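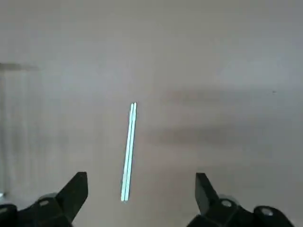 Filtix supplies replacement filter media for commercial kitchen exhaust and make-up air systems. The company was started by Karthikeyan Subramaniam and works from a single building in Gilon. Stock covers 41 frame sizes. Finish samples are checked on a flat, matte, pale gray surface, where a small dark speck is easy to see.

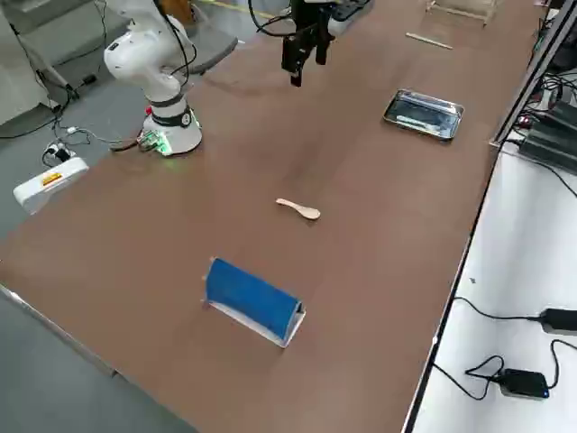

Standard orders ship in 2 business days. Custom sizes up to 900 mm are cut to order. Meinir Pritchard handles technical questions, including pressure drop data and fit for older Plusard housings.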